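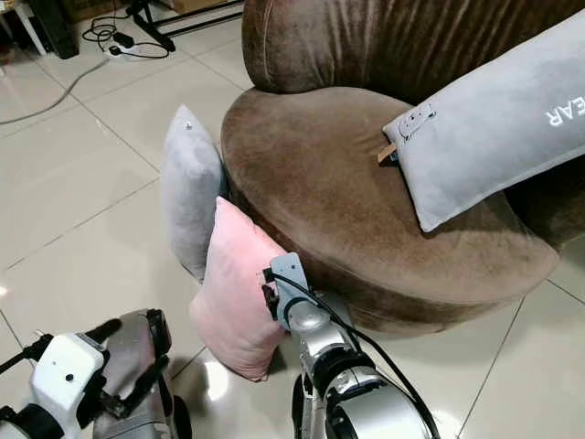

4.2 Counterbalance drift

Makers of fluid heads quote drag and counterbalance as if both stayed put. We doubted this. Radonjić's earlier test of the Staka head used 2 operators and one lens, and we do not think that supports the claim of "repeatable feel" now copied from one catalogue to the next. 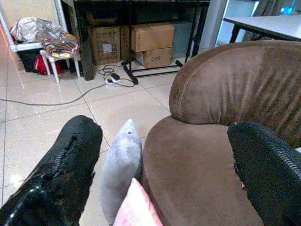

Figure 3. Armchair between two gripper fingers.

We ran 200 tilts on the Petkov head and kept 189. The rest were dropped because the plate had slipped – a fault the Clirport manual does not mention.

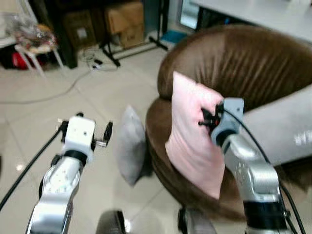 Figure 4. Pink cushion against the brown armchair, held by the right arm.

Drift was smaller in October than in the first trial, but the Lelenard plate had been changed by then, so we would not put much weight on it. Whether
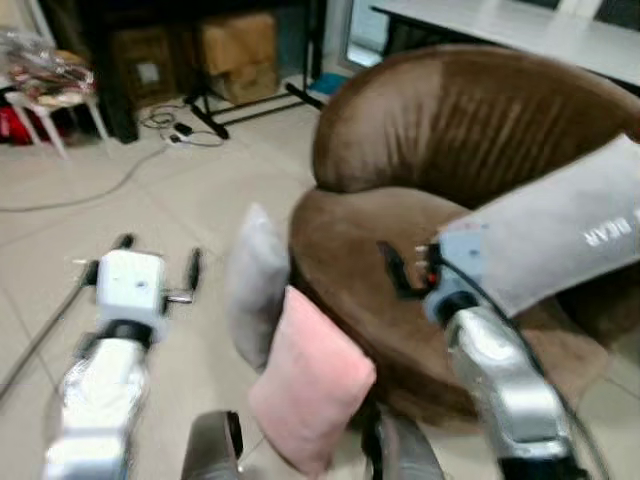 a camera operator would notice the difference is another matter. Over 2,558 logged frames, the colour chart moved less than the grain of the sensor. We remain unconvinced that extra steps on the dial are worth paying for.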